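Slide 1 – Crawfish at home, start to finish

Hi everyone! Say where I'm from, then get straight to food. Ask who has eaten crawfish with their hands (wait for the hands, tease the fork people a little).

Slide 2 – Why bother

They're fun, they're messy, and dinner takes all evening because you have to work for every bite. I love that! Mention the Sunday suppers at Bedico, long tables, everyone talking with their sleeves pushed up.

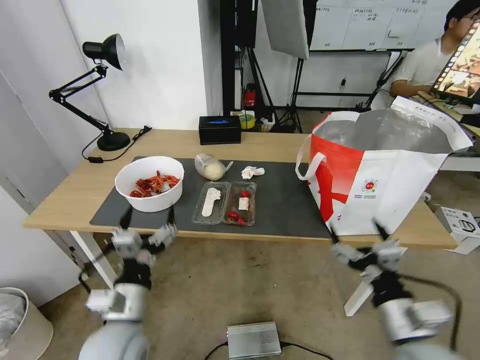 A bowl on the left, shopping bag on the right.

Slide 3 – Buying

March is when I start looking. Live ones should move when you pick them up. Frozen is fine too – thaw overnight in the fridge, never on the counter. The Cuka market opens early, so go before the line builds.

Slide 4 – The pot

Salt, lemon, garlic, bay, more cayenne than feels polite. Potatoes go in first, then corn. Crawfish get 2 minutes at a full boil, then the heat goes off and they soak.

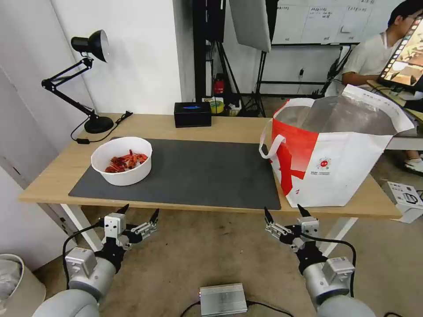
Soaking is where the flavor gets in, so taste one every few minutes and stop when you're happy. My first batch at Gurkex came out so salty we drank the place dry of lemonade. Pause for the laugh, if there is one.

Slide 5 – Peeling

Twist, pull, pinch the tail. Do it slowly once, then fast.
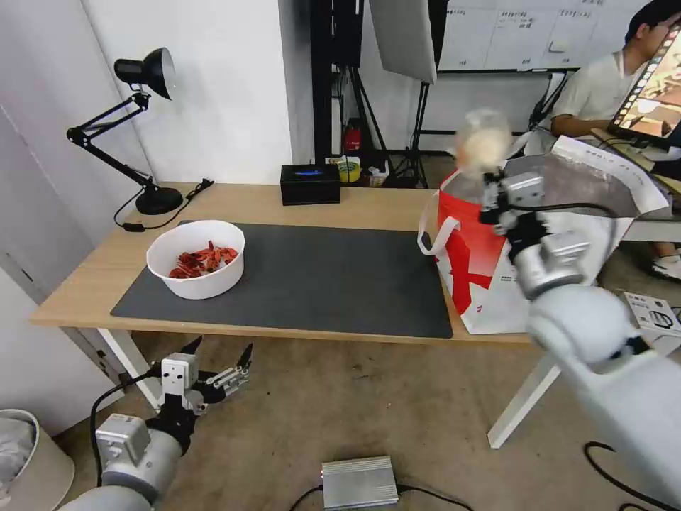
Keep the shells! Roast them, cover with water, simmer with an onion, strain. Freeze the stock flat in bags.

Questions, then recipe cards by the door.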